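Hokska Oral History Kit: Guide for Interviewers

Section 4. Recording a displaced person's account

Read this section in full before arranging the first meeting. It applies to interviews held at the Stustberg reading room, at the Sakau office and in private homes.

4.1 Before the interview

1. Confirm that the speaker is 18 or over. Speakers aged 16 or 17 may take part only with the written agreement of a parent or guardian.

2. Send the information sheet in the language the speaker reads most easily. Do not rely on a relative to translate it.

3. Agree which place names will be used. Many towns and villages in a disputed region have two names or two spellings. Enter the speaker's own choice on Form 16 and keep to it throughout.

4. Ask whether any subject is to be left out. Enter the answer on Form 16 in the speaker's words.

Note: An interpreter from the same district may be known to the speaker's family. Offer the speaker a choice of interpreter and accept a refusal without asking for grounds.

4.2 Setting up the recorder

1. Insert the memory card with the label facing upwards. Close the cover until it clicks.

2. Switch on the recorder and check that the display shows at least 120 minutes of free recording time. If it shows less, fit a second card.

3. Set the recorder on a folded cloth between the speaker and the interviewer. The microphone must face the speaker.

4. Record one minute of silence in the room, then play it back through the headphones. Turn off any fan or refrigerator that can be heard.

Caution: Do not remove the card while the red light is showing. The whole file may be lost.

4.3 During the interview

1. State the month, the place and the file number. Do not state the speaker's name if a pseudonym has been agreed.

2. Begin with childhood, household and school. Questions about departure, loss or detention should be left until the speaker raises them.

3. Allow pauses to run. Do not correct dates or figures given by the speaker; enter any doubt on Form 19 afterwards.

4. Stop the recording at once if the speaker asks. A break should be offered at least once an hour, with drinking water.
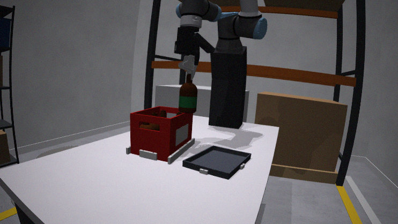 4.4 After the interview

1. Copy the file to both drives supplied with the kit. Keep the drives in separate buildings.

2. Read the consent form aloud again and ask the speaker to sign it. Consent may be limited to part of the recording.

3. Send the signed form, Form 16 and Form 19 to the Michiels Archive in the sealed envelope provided. Recordings must not be sent by ordinary e-mail.

Note: A speaker may withdraw at any time before publication. Requests are handled by the Sakau office.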